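Landari holiday flat: walk-round checklist with comments
Tue 29 June

The standard Grellden form, filled in at changeover. The form allows Yes, No or N/A. I have added comments where a plain Yes seemed generous.

1. Smoke alarm fitted and sounds when tested
Yes. Loud enough in the hall. With the bedroom door shut it was a good deal fainter, and I would like to know who decided one alarm would do for a sleeping guest at the far end.

2. Carbon monoxide alarm present
Yes. The label says replace by January, with the year rubbed off. The office says it is fine. I have asked for a new one.

3. Fire blanket within reach of the hob
Yes, if your reach is long. It hangs behind the hob, so you would have to lean over the fire to get it. Move it to the wall by the door.

4. Exit route clear
Yes at the time. The clothes airer lives in the hall and guests will put it back there whatever the sign says.

5. Windows above ground floor restricted
No. 2 of the 3 restrictors work. The one in the small bedroom has been painted over and doesn't catch. Keep that window locked until it is done.

6. Hot water at a safe temperature
Marked Yes by the last inspector. I ran the bath tap and had to take my hand away. "Feels all right" is not a reading. Thermometer wanted before I tick this.

7. Stairs, handrail and carpet
Yes. Handrail solid. Carpet lifting on the third step from the top, small now.

8. Plugs, leads and adaptors
No. A Gallardo extension lead was feeding the kettle, the toaster and a heater. I have taken it away. It will be back by August unless a second socket goes in.

9. Cleaning products out of children's reach
Yes. High cupboard, catch works. The catch is the sort that any determined six-year-old opens in a minute, so I give it limited credit.

10. Blind cords tied back
Yes, both rooms.

11. Upholstery carries a fire label
N/A according to the form, which I don't accept. Grey upholstery under a cloth is still upholstery. I could not find a label without turning the thing over and will look again with help.

12. Throws and loose covers lie flat and are kept away from heaters
Yes for the heater. As for flat, the pink cloth with the white dots has long creases across it and somebody has stood the fruit on top. A bowl on a soft seat is a spill waiting for the first person to sit down. Put it on the table.

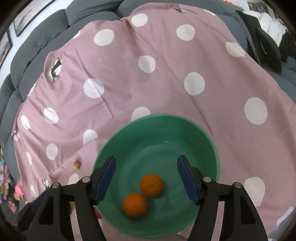

13. Bowls and crockery free from chips and cracks
Yes. The green one is the fruit bowl and I have no complaint about it. Two oranges in it, left for arriving guests under the Jerkeder welcome scheme. I remain to be convinced that anyone books a flat for the oranges.

14. Small items that a young child could swallow
No. Small things get left on seats and under cushions between lets, and a quick look from the doorway will not find them. Lift the cloth off, shake it outside, then go over the seat by hand. The form asks for a "visual check", and I would cross that out.

15. Furniture over waist height fixed to the wall
Yes. Pulled hard on the bookcase and it stayed put. The wardrobe has a bracket but only one screw in it. Second screw, please.

16. First aid box complete
No. Plasters gone, scissors gone, three triangular bandages untouched as ever.

Result: not passed. Items 5, 6, 8 and 14 to be put right before the next let. The office quoted £300 for the lot, and I would want to see that broken down before anybody agrees to it.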